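From: Yesenia Beltrán
To: Pullell Live Music list
Date: 2019-07-30
Subject: Re: Brass night at the Minon, who's in?

Wian Botha wrote:
> Has anyone heard whether the Hinojosa brass night is still going
> ahead? I've got the old flyer on the fridge but it says the rotunda,
> and my sister reckons it's moved indoors. Also is it worth bringing
> the kids, or is it one of those sit-still-and-clap evenings?
> Wian

Hi Wian, hi everyone,

Yes, it's on, and yes, your sister's right, it's at the Minon now! Doors at 7, first set at half past. The rotunda has no cover and the band weren't keen on playing in July drizzle, which I can't blame them for.

Definitely bring the kids. I heard them rehearse the second half last week and I was grinning the whole way home. It's all old dance hall numbers, mambos and a couple of slow waltzes, and there's a trumpet duel in the middle of the Usard medley that goes on and on (in the best way) until somebody has to stop for breath. They've taken out the front rows of seats so there's a proper floor to dance on. My neighbours have already been practising in their carport.

Tickets are at the door or from the record shop. The Minon holds 76 downstairs and the balcony is shut, so I'd go to the shop if you've got your heart set on it. Under-12s are free but still need a ticket. Parking behind the hall is 2 hours only until 6, then it's fine all night.

Supper is bring a plate again. I'm down for the hot potatoes, and we could still use something sweet and a few salads if anyone's feeling generous.

Wian, can you still lend us the long extension lead?

See you on the dance floor!
Yesenia

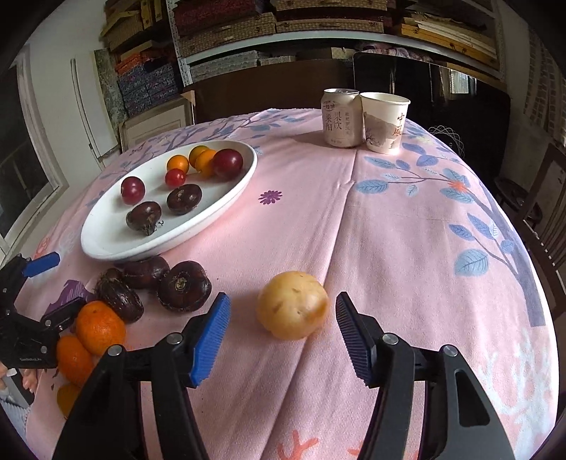 Potato for the supper table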